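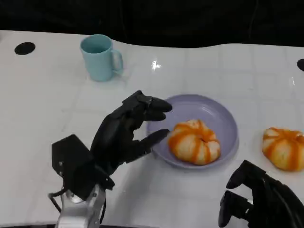
The left hand at the rim of the plate, with one pumpkin on it and a second on the table.

The teleoperation group at Leltska works with two-handed robots, and most of its week goes into showing them small table jobs by remote control. We spoke to the operator who leads the sessions on 12/3/21.

"People expect the picking up to be the hard part," she said. "With a plate it's the thumb. You have to get the rim between the thumb and the fingers, and you can't feel it. You only have the view from the head."

Her team recorded 200 runs of the plate task for a project called Jostiteo, and kept 142. The rest were dropped for slips, long pauses or an operator changing their mind halfway. "If I hesitate, the robot learns to hesitate," she said. "I would sooner throw the run out."

New operators practice for some two weeks before anything they do is saved. She starts them on one hand only – the other stays parked near the edge of the table.

The group has also tried guiding an arm by hand, mostly at its Rarnwood site. She finds it quicker to teach a person that way, but awkward with fingers. "You can push an elbow where you want it. Try doing that with five fingers at once."

Since September the sessions have been shorter, with a break after each block. Her wrists were sore by lunch before that, she said, and the late runs were the ones that got thrown out. The next job on her list is stacking bowls.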